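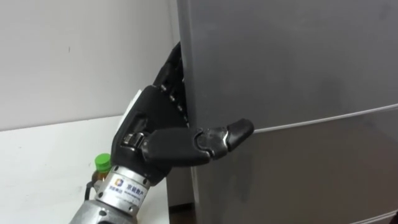
Wanted: people who doubt their kitchen habits

Vekness sells a meal-planning course that promises to cut food waste by 40 percent. We have our doubts - the number comes from its own sales page. Harnia is looking for 14 households in Perkthorpe to follow the course for three weeks and write down what they throw out.

You need a kitchen, a scale and some patience. Fans of the course may apply, but so may people who think it's nonsense. Pay is a grocery voucher, so don't quit your job.

Apply at the Marino Street office by Jun 24, 2022.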